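Notes for session 6: the Plorkau visit
Read before the seminar. Bring your own notes from the day as well.

## What we were shown

The open day at Plorkau had three stations, and most of you spent your time at the second one, the tabletop manipulation demo. The first was a talk with slides. The third was the Borkine sorting cell, which was switched off for the whole afternoon, so I have nothing to say about it beyond what is in the leaflet.

At station two the hosts presented two things as if they were one:

1. a hand-held gripper that a person carries around to record grasps, and
2. a fixed arm, sold under the name Trorkitz, that is supposed to reproduce those grasps.

Keep them apart in your write-ups. Several of you wrote "the robot picked up the tube" in your draft reports. In the first half of the demo a person was holding the tool, and that person's eyes, wrist and judgment did most of the work. A good-looking grasp with the hand-held tool tells us that the fingers can hold the object. It tells us very little about whether a machine can find it.

## The object

The hosts chose small household items on a plain table. I would like you to think about that choice. A small tube of adhesive is a fair test of finger placement: it is narrow, it has a hard cap at one end and a flattened crimp at the other, and where you grip it matters. It is a much weaker test of perception when it lies alone on pale wood with nothing next to it.
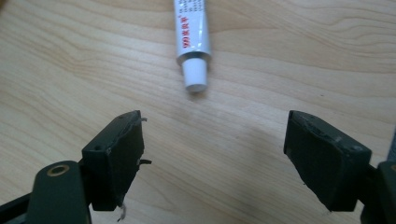 *Fig. 1. Hand-held gripper, fingers open, not touching the tube. The adhesive tube lies cap toward the tool.*

Look at the pads in Fig. 1. The left one is frayed at the edges and has a thin thread hanging off the bottom; the right one is scratched. I asked how often pads are replaced and was told "when needed." That is a poor answer for anyone who wants to compare a grasp recorded in December with one recorded months later. Friction is part of the experiment, and pad condition ought to be logged with the rest.

Look also at how wide the opening is compared with the tube. A wide approach forgives a lot of sideways error. It would forgive less in a drawer full of pens.

## The numbers on the slide

The slide at station one claimed 992 recorded grasps, of which 835 were kept. So 157 were thrown out. Why? The speaker said "quality reasons" and moved on. There are at least two very different possibilities:

- the recording was bad (blur, lost tracking, a dropped file)
- the grasp was bad (slip, missed object, object knocked away)

If the second kind is removed and then a success rate is worked out on what remains, the rate means nothing. I am not accusing anyone of doing this. I am saying the slide doesn't let us rule it out.

The arm was then reported to succeed in 127 of 200 trials. That is 63.5 percent. The leaflet rounds it to "nearly two in three," and fair enough, but the leaflet leaves out what counted as a success. Does lifting count if the tube falls before it is put down? Were the objects ones the arm had seen in the recordings? Was the table the same?

## The live part

The Au group asked for a second object to be placed beside the first. The hosts declined, citing time. Write that down as what it is, a test that was not run. It is not evidence of failure, and please don't report it as one.

## For the seminar

Prepare half a page on each:

- Which claims from station two rest on the hand-held tool alone, and which on the arm?
- What would you need to be told about the 157 discarded recordings before you trusted the 127 out of 200?
- Design one extra trial with the adhesive tube that could be done in under ten minutes and that the arm might well fail. State beforehand what result would change your mind.

Leaflets are in the tray by the door. The slides have been requested and have not arrived.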